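Jirnik County Sheriff's Office: Evidence and Found Property FAQ

Updated Thursday, May 28, 2020

My bike was stolen and you found it. Can I have it back?
Yes, once the case is closed or the prosecutor signs a release. Bring a photo ID and the serial number. "It's the red one" describes most of our bikes.

Where do I go?
The property window is on Wureck Street, behind the jail. Go in by the side door. The front door is for a different kind of visit.
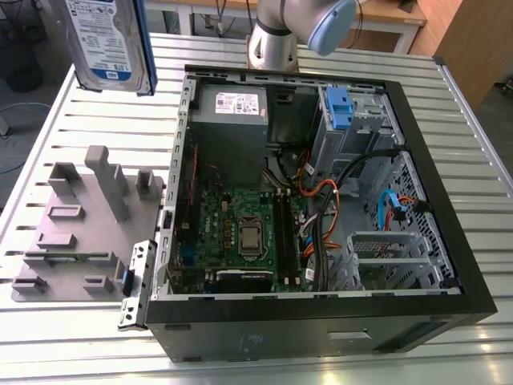
How long do you keep things?
Found property is held for 70 days. Evidence stays until the case and any appeal are over, and no amount of calling the window will hurry an appeal.

Can somebody else pick up my stuff?
With a signed, notarized letter, yes. A text message from your cousin is not a notarized letter.

What about cash?
Anything over $3000 is paid by check, and the check takes 5 business days. Smaller amounts are handed over at the window.
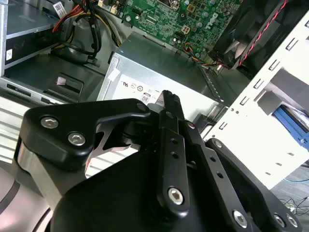
Will you return my drugs?
No. People do ask. Prescription medicine in its labeled bottle can be claimed by the patient named on it. Everything else is destroyed.

I want to get rid of old pills. Do you take those?
Use the drop box in the lobby of the Makokha substation. No needles, please.

What happens to items no one claims?
They go to the Flidby auction, held online 2 times a year. The next one opens in June. All sales are final, including the regrettable ones.

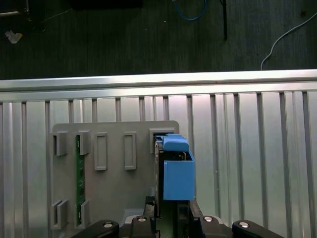 Gray plastic panel with a blue part in its upper right opening.

Do I need an appointment?
Yes. Call the records desk and have your case number ready.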